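Jonarham Workshop, Assembly Cell Group
Minutes of the February meeting on working rules for the cell

Present: Afshin Shojaei (chair), Farhad Moradi, Getsemaní Zepeda, Kianoush Yazdani (minutes)
Excused: Shahram Ranjbar
Start: 10:00

1. Minutes of the last meeting
Accepted with one correction. In item 4 the word "operator" must be "observer".

2. Rule for open sockets
Farhad read the new text: "When the processor socket is open, no person puts a hand or tool over the board while the arm has power." Getsemaní asked if this includes the wrist camera cable. Farhad answered yes, the cable is to be fixed before power is given. The group discussed also loose wires inside the case. Afshin wants that wires which cross the memory slots are moved to the side before each run, and that this is a line in the start checklist.
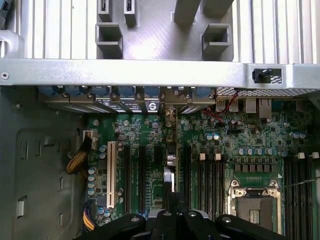 Kianoush said the checklist has already 27 lines and people begin to sign it without reading. It was agreed to take out the lines on packaging, which belong to the Makholm store and not to us.
Decision: the rule is accepted, with the sentence on wires added.
Action: Farhad changes the checklist.

3. Order of parts in the tray
Getsemaní reported on her visit to Talebi, where each part has one fixed place and the tray is checked by a second person. She proposes the same for us. Farhad agrees about the fixed places, but he finds the second person difficult in the evening shift, when only 2 people are in the hall. Afshin suggested that the second check is made only after a change of program.

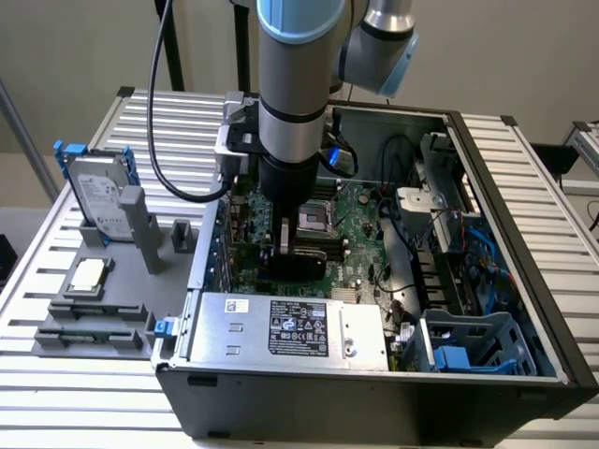 Item 3: arm over the open case, parts tray at left.

Decision: fixed places from now. The second check is needed after every program change and after every change of tray.
Action: Getsemaní writes one page with a drawing and sends it to Shahram for comments.

4. Speed when a card is held
Long discussion. The present limit near the case is the same with a part in the gripper and without a part. Farhad would like a lower limit for graphics cards, as the bracket is long and can touch the case wall. Kianoush asked who decides what is "near". The old text from Faltley says only "in the work area", and we all read it differently.
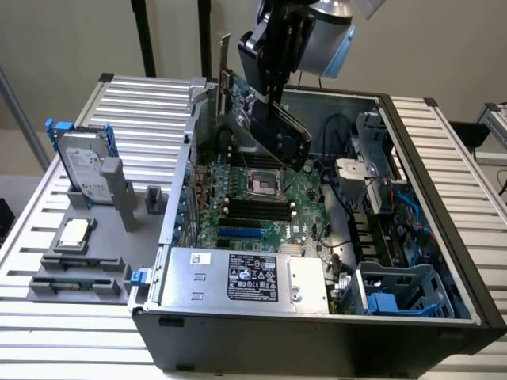
Afshin proposed to measure from the top edge of the open case: under 10 cm the low speed is used, with every part. Getsemaní is against a special rule for cards only, it makes the program harder to check. Farhad accepted this. The value of the low speed stays open until Shahram is back.
Decision: distance accepted, speed value moved to the next meeting.
Action: Shahram and Farhad bring a proposal.

5. Stop and restart
Kianoush reminded that after a stop the person who pressed the button is also the person who releases it. If the shift changes in between, both names go in the log. No objections.

6. Other
The training list must be updated, 5 names are missing. Kianoush will ask the office.
Getsemaní asks for a larger print of the rules at the cell door.

End: 11:27
Next meeting: same room, Afshin sends the invitation.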